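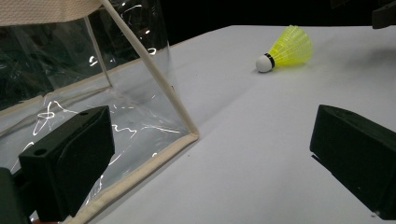
4.2 Evaluation of the Traltel hand-held gripper kit

Figure 3. View from the tool camera of the Traltel kit, both fingers open, with a shuttlecock and a clear storage bag on the white tabletop.

The second product under review is the hand-held gripper kit sold by Traltel. The kit consists of a two-finger tool with a built-in camera, a charging base, and a license for the Revida software, which turns recorded demonstrations into training episodes. We bought one kit at list price and had no contact with the vendor during the tests apart from one support request, described in Section 4.4.

Tests used the household set defined in Section 3. The set mixes rigid items with items that are light, thin-walled, or transparent, as these gave the most trouble with the Kumano kit in Section 4.1. Figure 3 shows two of them. The shuttlecock has a rounded white head and a neon-yellow plastic skirt of open mesh, and it lies on its side with the head toward the left. The bag is made of glossy clear sheeting with beige fabric trim. Its panels return thin, irregular highlights, and these fall in the same part of the image as one of the fingers.

Two operators, one of them the second author (A. Sandhu), each recorded 53 demonstrations of the pick-and-insert task. An episode was kept if Revida reported an unbroken camera track from first motion to release. Of the 106 recordings, 17 were rejected by the software. Manual review by B. Panicker assigned seven of the rejections to tracking loss near the bag and five to motion blur during the approach. The remaining five had no visible cause, and the log files gave only a general error code.

Finger visibility was judged separately. Both fingers are matte black and stay in view at wide openings, one at each side of the image, so that the gap between them can be measured directly against a white surface. Against the black background beyond the far edge of the table the contrast is poor. Operators were therefore told to keep the fingers over the tabletop during the first second of each recording, when Revida sets its width estimate. The printed manual does not mention this step.

The open skirt of the shuttlecock was harder to label than its head. The automatic mask supplied with Revida often closed the gaps between the ribs and in several episodes merged the skirt with its shadow. Masks drawn with the Bhat annotation tool did not show this fault but took longer to prepare. All grasp-point results in Table 5 use the Bhat masks for both kits.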